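Chapter 7
When the Grip Fails

What this chapter covers
7.1 The Urkum line stoppage
7.2 Grip force and grip position
7.3 What the sensors reported
7.4 Handles, rims and other uneven shapes
7.5 Testing in simulation and on the floor
7.6 Writing the fault report

Before you start, you should be comfortable with the material on joint torque in Chapter 4 and with the stop categories in Chapter 6. You will need the Chapter 4 formulas again in Section 7.2.

7.1 The Urkum line stoppage

On the morning shift of 5th July, a robot at the Urkum packing plant dropped a filled dispenser onto the guard rail of its own cell. The dispenser cracked. The cell stopped, as it was supposed to, and the operator on duty pressed the reset button. The robot picked up the next dispenser, carried it through half of its path and dropped that one too. The second dispenser landed inside the light curtain, where the operator had been standing a short time before.

Nobody was hurt. The plant lost 13 hours of production while the cell was locked out, and the maintenance lead, Elfriede Petersen, spent most of that time with the side panel off the arm, looking for a mechanical fault. She found none. The fingers closed squarely, the air supply was at the right pressure, and the wrist bolts were tight. When she ran the arm with a plain test block, it held the block through 100 cycles without a slip.

The arm was a Pandus unit with a two-finger gripper, installed in May to replace an older machine that used suction cups. It had handled 3,110 dispensers before the first drop. That number mattered a great deal in the early discussions. The plant manager took it as proof that the program was sound and that something must have worn out. Petersen had changed no parts and had found no wear, so she began to suspect the program.

She was right to do so, but it took a second engineer to show why. Yoshinori Hamada had written the original pick routine at Sison, the company that did the integration work. He still had the simulation files, and he loaded them the same afternoon and stepped through the approach slowly.
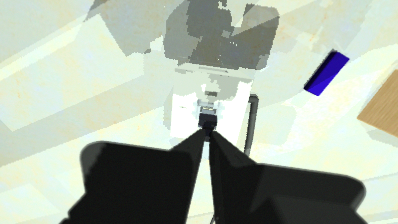

A gripper holds an object by friction, and friction depends on where the fingers touch as well as on how hard they press. If the contact points lie on a line that passes through the center of mass, the object hangs quietly between the fingers. If they lie to one side, the weight of the object produces a turning moment, and the fingers have to resist that moment in addition to the load itself. Many objects make this harder than it sounds. A plain block, such as the blue one in the view above, has its center of mass where you would expect to find it. The white object nearer the gripper is boxy too, but there is a long bar-like handle down its right side, and you should not assume that the middle of the box is the balance point of the whole. The Urkum dispensers had the same difficulty, with a pump head on one side that had been made heavier by the supplier.

The change of pump head had been announced. The notice gave the new mass of the part and said that the outside dimensions were the same. The purchasing office at Urkum checked the dimensions against the drawing, saw that they matched and filed the notice. It did not reach Petersen or Hamada. The robot went on gripping each dispenser at its geometric center, and the first few of the new type stayed in the fingers because the carry path was slow. Then the path speed was raised to clear a backlog, and the drops began.

Look at the order of these events again. There were 2 changes, made by different people for good reasons, and neither one would have caused a drop alone. This pattern is common in automation faults, and it explains why a search for a single broken part so often ends with nothing found.

The reset

The second drop is the more serious part of the case. The first one damaged a dispenser. The second put a falling object into a space that a person had just left.

The cell controller recorded the first event as "part lost in transfer." Under the settings in use at Urkum, that message could be cleared from the panel with one button, and the robot would then continue at full speed. The operator followed the posted instructions exactly. Those instructions had been copied from the suction-cup machine, on which a lost part usually meant a dirty cup and a short fall onto the belt. On the new arm, the carry path was higher and passed closer to the guard.

Grulloseck, the firm later hired to review the cell, recommended three changes. A lost part now requires a walk-around and a restart at reduced speed. The panel no longer accepts a reset while the light curtain is broken – a condition that had been left out of the new program by oversight. Any supplier notice that mentions mass, surface finish or stiffness goes to maintenance before it is filed.

Points to discuss

Petersen tested the gripper with a plain block and it passed every cycle. What did this test show, and what did it leave out?

Suppose the path speed had never been raised. How might the change in the pump head have been discovered?

Rewrite the message "part lost in transfer" so that an operator who has never seen the fault would know what to do next.

7.2 Grip force and grip position

We begin with the simplest case, a uniform box held between two flat fingers. Let the mass of the box be m and let the coefficient of friction between finger and box be μ. Each finger presses with a normal force N. For the box to hang at rest, the friction at the two contacts together must support the weight, so 2μN must be at least mg. Any acceleration upward during the carry adds to the load, and the same grip force that was enough at low speed may fall short when the path is run faster.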